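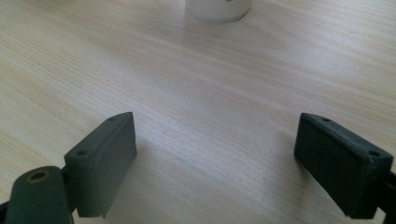

Can I use printed paper cups for seedlings, and do they mark a wood table?

March 27, 2024, by Rami Boutros
Last updated in June

Hi all! I have fallen hard for growing things this spring and I have way more seeds than pots. What I do have is paper cups, a whole cupboard shelf of them left over from parties, some with flowers on, some with writing down the side, and a few plain ones. I'd love to start basil, tomatoes and marigolds in them (the marigolds are my favorites, I saved the seed myself!).

Two things I'm wondering. Will an ordinary hot drink cup hold together long enough for a tomato to get going? And my only bright spot is a light wood table by the window. It's a nice table and I'd like it to stay that way. Do the cups leave rings? I only know how to grow things in the ground, so go easy on me.

Devendra Pal

Yes, use them! I start nearly everything in paper cups and I look forward to it all winter. Most drink cups have a thin lining inside, so they last a lot longer than you'd think. Mine usually see a tomato through to its second set of real leaves, and then it wants a bigger home anyway.

How I do it:

1. Sort the cups first. Squeeze each one gently near the top. If the side creases and stays creased, put it in the recycling or use it for holding plant labels.

2. Make the drain holes from the inside. I push a thick darning needle down through the bottom, three or four times, turning the cup as I go. Do this before you stack them again or you'll lose track of which ones are done (I have, and drowned a very good pepper).

3. Lay the cup on its side and check the lip. You want that rolled edge whole all the way around, because it's what keeps the cup round once it's full of damp soil and you pick it up by the top. Printing on the outside doesn't matter for this, so use the pretty ones too.
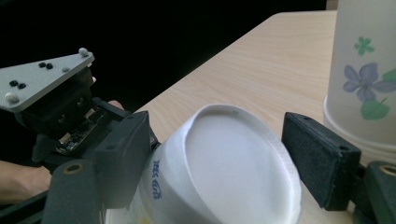
4. Fill to a finger's width below the lip and tap the cup on the table to settle the mix. Top up if it drops.

5. Write the plant name on the cup in pencil. Pen ran on me.

6. Water from a saucer or tray, and tip out whatever is left after half an hour. Sitting in water is what turns the bottom seam soft.

For the table, put the cups on a tray with a lip, with an old towel under the tray. A cup with holes in it will leave a ring on wood, and on a light finish you'll see it from across the room. Good luck with the marigolds, homegrown seed is such a treat!

Bujar Nikolovski

just buy real pots, they're cheap and you can wash them. paper gets fuzzy and green on the outside after a while

Fatos Nedeljković

I'm with Devendra! I did basil in flowered cups last year and gave them away exactly as they were, and people loved them. Two small things to add. Basil is happy in a paper cup for ages, but marigolds grow fast, so start those last. And when you move the tomatoes, don't plant the cup. Slit it down the side with scissors and peel it off, since the lining won't rot and the roots can't get through it.

If you already have a ring on the table, let it dry fully for a couple of days before trying anything on it. Mine faded a lot by itself. Please come back and tell us how the tomatoes do!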